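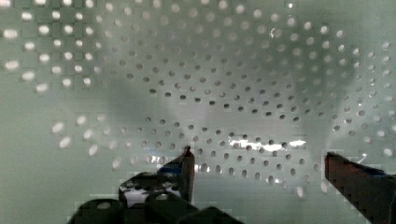
Photo: Shalini Rana

Starchy film on a plastic colander, holes clogging up

Posted in Kitchen & Cleaning, 12 Aug 2019

I have a pale green plastic colander that I use for pasta, rice and washing lentils. It gets used most days. Since May it has had a dull film on the inside that I can feel with my fingers, and water drains slower than it used to. Washing by hand with dish soap gets the surface clean for a day or so and then it feels tacky again.

The holes are small and there are a lot of them, so going through them one at a time with a toothpick is not something I want to do every week. I tried it once and gave up after two rows. The dishwasher (an older Ikoven, short cycle) doesn't help much. Rice that was stuck in the holes before comes out still stuck, only harder.

When I look into it from above, some holes look dark and others look white, mostly toward the sides. I can't decide if the white ones have something in them or if it is just daylight coming through.
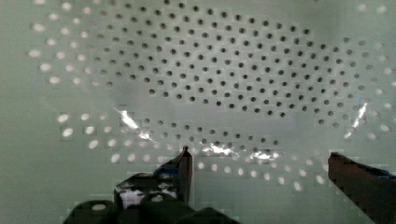
Narendra Sachdeva
Hold it up to a window before you do anything else. A clear hole shows a clean round edge from both sides. A blocked one looks cloudy or has a ragged edge. On light-colored plastic you can't judge it lying in the sink, as the side holes pick up light and the bottom ones sit over shade. I wouldn't go by color at all.

For the film, what you are describing is starch, probably with some cooking oil holding it on. Hot water is the wrong first step. It softens dried starch into a paste and pushes it further in. I do it like this:

Fill the sink with cold water and leave the colander in it, bowl down, for an hour. Overnight is fine too.

Drain, then scrub from the outside in with a stiff brush. Most people only scrub the inside, and that drives the bits deeper. An old toothbrush works but is slow. I use a round vegetable brush, the Nernden one, which cost me 59 cents in a closing-down sale, and any cheap one will do the same job.

Wash in warm water with dish soap to get the oil off. Do both sides and get under the rim, where grease collects.

If it still feels tacky, make a paste of baking soda and a little water, rub it on with a soft cloth, leave it ten minutes and rinse.

Don't use steel wool or a scouring powder. Once plastic is scratched it holds on to starch, and you will be doing this every week for good. That may be part of the problem already if yours has been scrubbed hard.

After that, the main thing is to rinse it as soon as the pasta is out. I run cold water through from the back before I sit down to eat – it takes a few seconds. Then it dries upside down on the rack. I stopped stacking mine inside the mixing bowls while damp, and the film has not come back.

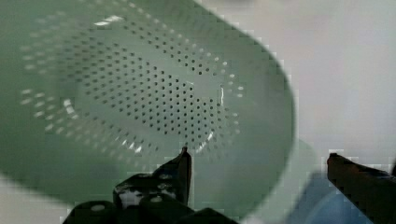

Venter
Vinegar. 300 ml of white vinegar in a big bowl of water, soak it, rinse it, done. I have hard water and half of what I thought was starch was scale. If it feels rough and chalky it's scale, if it feels slippery or sticky it's starch or grease. The soda paste didn't do anything for mine.

Don't put the vinegar and the soda in together, they cancel each other out.

Andolitz
just buy a metal one. had mine since 2000 and it goes in the dishwasher with everything else

Shalini Rana
Thanks. I did the cold soak last night and the brush from the outside this morning. A fair amount of old rice came out. The bottom is clear now when I hold it to the window. The sides still feel slightly tacky near the top, so I will try the soda paste there and the vinegar another day if that doesn't do it. Not buying a metal one for now, I like that this one is light when it's full.

Narendra Sachdeva
Good. Near the top is usually oil, so give it a second wash with soap before the paste.

460 people found this page helpful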